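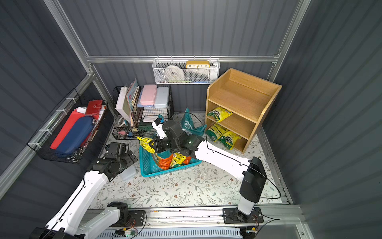
Temps de lecture : 3 min

Compte rendu de la réunion technique – cellule à deux bras, rangement
Janvier 2024
Présentes : Dalva Queiroz (exploitation), Stela Voicu (sécurité des machines, rédaction du compte rendu)
Excusé : le représentant de Civisska

1. Approbation du compte rendu précédent
Approuvé, avec une réserve de S. Voicu : la phrase « le défaut est considéré comme résolu » est supprimée. Elle venait de Civisska et la cellule s'est remise en défaut le lendemain.

2. Arrêt non commandé du bras droit
D. Queiroz rappelle les faits. Pendant la reprise des sachets dans la corbeille turquoise, le bras droit s'est figé, pince fermée, sans que personne ait touché à l'arrêt d'urgence. Le bras gauche, lui, a continué sa trajectoire pendant 40 secondes. Le journal affiche le code 205, que la documentation de Dostine décrit comme une « perte de communication temporaire ».

S. Voicu fait remarquer que ce libellé ne dit rien de la cause, et que le mot « temporaire » est généreux pour un bras qu'il a fallu redémarrer à la main. Elle s'étonne surtout que l'arrêt d'un bras n'entraîne pas celui de l'autre. Les deux pinces travaillent au-dessus du même tapis, souvent au-dessus de la même corbeille. La note de Civisska parle d'un « comportement nominal en mode indépendant ». Personne à la table ne se souvient d'avoir demandé ce mode.

3. Câblage
Civisska attribue le défaut à un connecteur mal enfiché. C'est possible. C'était déjà l'explication en avril, pour l'autre bras, et le connecteur avait été changé.

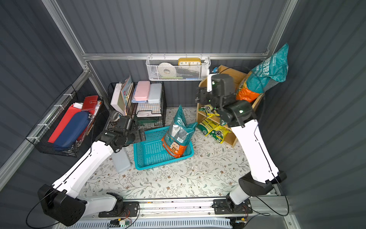

S. Voicu demande qu'on regarde plutôt le cheminement des câbles, qui forment des boucles libres près des bras, et les cartes électroniques laissées à découvert sous le rail. D. Queiroz répond que le capot figure au devis Gittins, jamais signé. Elle ne croit pas beaucoup à la piste du câble pincé, mais reconnaît que l'essai n'a pas été fait.

Décision : essai de 60 cycles avec câbles fixés, puis 60 cycles dans la configuration actuelle, même programme et mêmes objets. Si le code 205 sort dans les deux séries, l'hypothèse du câble est abandonnée.

4. Mise à jour du logiciel Silon
Civisska propose d'installer la nouvelle version et annonce une fiabilité de 100 % sur la liaison. Aucun rapport d'essai n'est joint. S. Voicu refuse qu'on installe quoi que ce soit avant la fin du point 3 – on ne saurait plus ce qui a corrigé quoi. D. Queiroz est d'accord, tout en signalant que le fournisseur va y voir un retard de notre fait.

5. Consignes jusqu'à nouvel ordre
– Pas de main dans la cellule tant que les deux bras ne sont pas hors énergie. Un bras immobile est traité comme un bras en marche.
– Toute apparition du code 205 est notée avec l'heure et la position des deux pinces.
– Pas d'acquittement à distance par Civisska.

6. Actions
D. Queiroz : fixation des câbles, essais, relance de Gittins pour le capot.
S. Voicu : courrier à Civisska demandant l'arrêt croisé des deux bras et le journal complet, pas l'extrait.

Point non traité, faute de temps : facturation de la dernière intervention. D. Queiroz souhaite que la facture reste bloquée d'ici là.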